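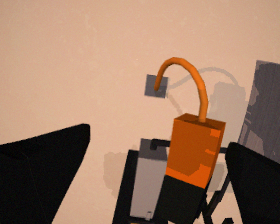 第7章 シミュレーションで測った成功率をどう読むか

7.1 数字の前に問うべきこと

ロボット操作の論文を続けて読んでいると、成功率の表にだんだん驚かなくなる。提案手法が太字で、比較手法がその下に並び、最後の列に平均が置かれる。表の形はどれも似ている。ところが、その一行が何回の試行から得られ、どの瞬間をもって「成功」と判定したのかを本文から探そうとすると、付録の脚注まで降りていかねばならないことが多い。

本章で扱うのは、手先視点の画像を入力とする操作方策を、シミュレーションの中だけで評価するという方法である。章頭の図はその描画画像の一枚で、開いた二本の黒い指のあいだに橙色のブロックがあり、上面から出た太いケーブルが弧を描いて灰色の小さな四角い板に届いている。この一枚を見て「接続に成功した」と言いたくなる読者は、少し待ってほしい。画像から言えるのは、ケーブルの端が板に重なって見えるということまでである。固定されているのか、触れているだけなのか、次の時刻に離れるのかは、画像の外にある情報で決めるしかない。

著者がこの方法に懐疑的であることは、最初に断っておく。シミュレーション評価は安く、速く、繰り返しがきく。そのこと自体に異論はない。問題は、安く速く得られた数字が、実機で苦労して得た数字と同じ書体で印刷されることである。

7.2 Drenitz課題の事例

具体例として、Heriberto Aguirreらが2023年5月に公開した技術報告を取り上げる。報告は、柔軟物を含む操作課題群Drenitzを用い、Wendtと呼ばれる模倣学習方策の成功率を80%としている。学習に使われた実演は371本、評価は200回である。実演も評価も、Allsteadという同一のシミュレータ上で行われた。

80%という値は要旨にも結論にも現れる。しかし報告の後半には、判定条件を変えた場合の結果が一段落だけ載っている。ケーブル端と目標位置の距離が一度でも閾値を下回れば成功とする条件では80%、その状態が試行の終了時まで保たれていることを求めると62%になる。方策も環境も試行も変えていない。変えたのは判定の式だけである。

どちらの条件が正しいかは課題の目的による。端を目標の近くへ運ぶだけの課題なら前者で足りる。差し込みの前段階と考えるなら後者が必要で、それでも足りないかもしれない。報告はこの選択について理由を述べていない。著者らに悪意があったとは思わないが、要旨に載ったのは高いほうの数字だった。

7.3 描画された世界の癖

次に、入力画像のほうを疑ってみよう。章頭の図のケーブルをよく見ると、弧は滑らかな曲線ではなく、角ばった節の連なりとして描かれている。見た目の節の数と、物理計算で使われる剛体の数が一致するとは限らない。描画用の形状と衝突判定用の形状を別々に持つシミュレータは多く、両者のずれは画像を眺めても分からない。したがって、柔軟物の結果を報告する際には、少なくとも節の分割数、関節の剛性と減衰、接触計算の時間刻みを書くべきである。Drenitzの報告には分割数しか書かれていない。

影も厄介である。図では淡い地の面に、ケーブルの弧に対応する曲がった影が落ちている。影は物体の高さを推定する手がかりになりうる。もし光源の位置が全試行で固定されていれば、方策はケーブルそのものよりも、影と物体の位置関係に頼って動作を決めているかもしれない。これを確かめるには光源を動かして再評価すればよく、計算費用もたいしたことはない。にもかかわらず、この種の検査を載せた報告は少ない。

手先視点にはもう一つ、隠れの問題がある。指や把持物が視野の手前を占めると、その奥で起きていることは画像に写らない。方策が隠れた部分をうまく推測しているのか、学習時と配置が似ているので推測する必要がなかったのか。両者を分けるには、学習時になかった配置を用意するほかない。Wendtの評価では、初期配置は学習時と同じ分布から抽出されている。

7.4 実機との対応という主張

報告の考察には「本手法は実環境への移行が期待される」という一文がある。期待するのは自由である。ただし、Drirkix社の二指グリッパを使ったという実機実験は付録の動画の説明に触れられているだけで、試行数も失敗例も示されていない。本書ではこれを証拠として数えない。

読者の中には、厳しすぎると感じる方もいるだろう。新しい方法の初期段階では、まずシミュレーションで見込みを確かめるのが普通だという反論はもっともで、著者もそうしてきた。その場合に書けるのは、「このシミュレータの、この判定条件のもとで、この割合だった」という文までである。そこから先の文には別の実験が要る。

7.5 本章の進め方

7.6節では、成功判定の書き方を三つの型に分け、同じ軌道記録に当てはめたときの差を調べる。7.7節では二項分布に基づく信頼区間を導入し、200回の評価でどの程度の差まで区別できるかを計算する。7.8節は光源、摩擦、節の分割数を動かす感度分析の手順を扱う。統計の基礎に不安のある読者は、先に付録Bを読まれたい。

演習に入る前に、手元にある操作学習の論文を一本選び、成功判定の定義が何ページに書かれているかを調べておくこと。見つからなければ、見つからなかったと記録しておく。その記録は7.6節の演習2で使う。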